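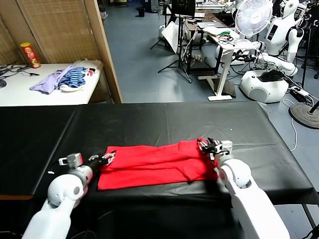

News > Robotics > Home and Laundry

Jul 4, 2023
By Morenike Chukwu

Wirusex has opened orders for Pemel, a laundry-folding kit for small shops and labs that already own a pair of robot arms, and it's one of the more exciting things to land in this corner of robotics all year. The kit costs $3,000 and includes software, 2 spare sets of finger pads and a library of folds for T-shirts, towels and pillowcases. Buyers supply the arms and a table.

Cloth is still one of the hardest things you can hand a robot. It slides, bunches up and never sits the same way twice, so most folding demos stick to a towel that someone has laid out neatly first. Pemel was trained on some 2,000 folds done by people steering the arms by hand, and Wirusex says owners can teach it a new garment by adding 300 of their own. That last part is what got me hooked (I have a drawer of fitted sheets with its name on it). 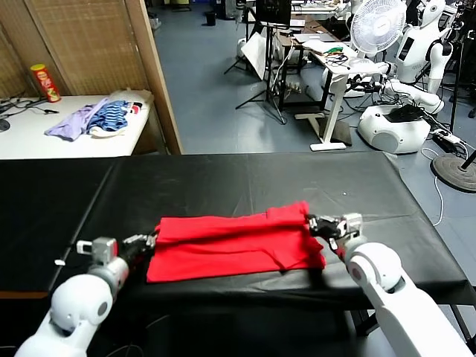
Setup is the part Funmilayo Effiong, who leads the project at Wirusex, most wanted to get right. The company suggests a plain cover on the work surface in a color that stands out from the clothes, and a bright red garment on a black sheet is about as clear as it gets. With the shirt already folded into a long strip, the arms can take one end each and keep hold of both while the next move is worked out. "We wanted people folding on day one, with the table they already have," Effiong said.

Pemel won't sort a basket or turn socks right side out, and it handles one garment at a time. Dress shirts are missing from the fold library too, though Effiong says buttons and collars are next on the list. I can't wait to see it try a collar!

The first kits ship in August. Uzor, a repair and rental shop in Vernidley, will stock them as well and plans to let customers bring in their own laundry for a trial.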